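Informe de avance a la Fundación Rowlands
Proyecto Surnness: préstamo de vajilla y juguetes para familias recién instaladas
19 de febrero de 2020
Preparado por Rosine Coste, con datos de almacén de Wyn Meredith

1. Objeto del informe

El presente informe cubre el primer tramo de la ayuda concedida a la asociación Plondedent para poner en marcha el servicio de préstamo. Recoge el trabajo hecho en el local, el estado de las existencias, los gastos y lo que queda pendiente hasta mayo. La memoria económica completa se envía aparte, con las facturas escaneadas.

2. Local y mobiliario

El contrato del local se firmó con dos semanas de retraso por un cambio en la póliza de seguro. Desde entonces disponemos de una sala de clasificación y de un almacén contiguo con estanterías metálicas. La sala de clasificación tiene moqueta gris oscura, que ya estaba puesta y que hemos decidido conservar. En la solicitud figuraba una partida para sustituirla por vinilo; pedimos permiso para pasar ese importe a cajas de transporte.

Las mesas de trabajo son blancas y lisas. Idris Owen propuso este acabado porque las manchas y los desconchones de la vajilla se distinguen mejor sobre una superficie clara, y en las primeras semanas ha sido cómodo trabajar así. Las sillas son de oficina, con ruedas, cedidas por una empresa que cerraba una planta. Dos de ellas tienen el respaldo flojo y están apartadas.

Falta todavía mejorar la luz del almacén. El electricista ha dado presupuesto y esperamos la visita antes de fin de mes.

3. Existencias

A la fecha de cierre hay 748 piezas registradas. De ellas, 600 son de vajilla y cubertería, y 127 son juguetes, casi todos de peluche. El resto corresponde a manteles y paños, que no estaban previstos en el proyecto pero llegaron con las donaciones.

La vajilla se clasifica por tamaño y por dibujo. Los platos blancos con filete negro se han reservado para formar juegos completos, ya que son los que más se repiten. Los platos sueltos de otros dibujos se entregan también, siempre que la familia los acepte. Se retira cualquier pieza con grietas o con el borde saltado.

En los juguetes se revisan las costuras, los ojos cosidos o pegados y el relleno. Puspita Manurung ha redactado una hoja de control de una sola página, que se adjunta como anexo B. Conservamos la etiqueta de tela cuando la hay - muchas donaciones llegan con ella cortada y entonces no sabemos a qué temperatura se puede lavar. Los peluches sin etiqueta se lavan a mano y tardan más en quedar disponibles.

4. Préstamos y entregas

Se han atendido 48 hogares. Cada lote incluye platos llanos, platos hondos, vasos, cubiertos y, cuando hay niños, un juguete por niño. Los juguetes no se devuelven. La vajilla se presta por seis meses, con una prórroga posible.

La duración del préstamo nos ha dado más trabajo del esperado. Varias familias preguntaron qué ocurre si se rompe una pieza, y la hoja de condiciones no lo aclaraba bien. Rhodri Pumphrey la ha corregido: las roturas normales no se cobran y basta con avisar. La versión nueva se reparte desde enero.

Tres entregas se hicieron con retraso por avería de la furgoneta. La reparación está pagada y figura en la partida de transporte.

5. Registro

El inventario se lleva en el programa Sodance, con una ficha por tipo de pieza y una foto cuando se trata de un modelo que se repite. La carga inicial está terminada en la vajilla y va por la mitad en los juguetes. Hemos encontrado fichas duplicadas, sobre todo de platos dados de alta una vez como "llano" y otra como "grande". Wyn Meredith las está unificando.

6. Gastos

El gasto se mantiene dentro de lo previsto, salvo en lavandería, donde hemos superado la partida por los peluches lavados a mano. Proponemos compensarlo con el sobrante de material de oficina. No pedimos ampliación de la ayuda.

7. Pendiente hasta mayo

Terminar las fichas de juguetes.
Instalar la luz del almacén.
Comprar cajas con separadores para los platos, si se aprueba el cambio de partida.
Formar a dos personas más en la revisión de costuras.
Recoger la opinión de los primeros hogares al vencer su préstamo.

Agradeceríamos una respuesta sobre las cajas antes de cerrar el pedido - el proveedor mantiene el precio hasta final de mes. Para cualquier consulta sobre las existencias pueden dirigirse a Wyn Meredith; para los gastos, a Rosine Coste.

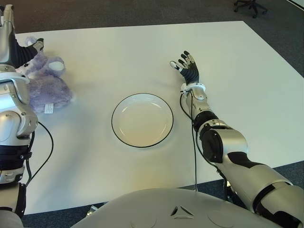
Plato blanco con filete negro y peluche lila con su etiqueta, sobre una mesa blanca.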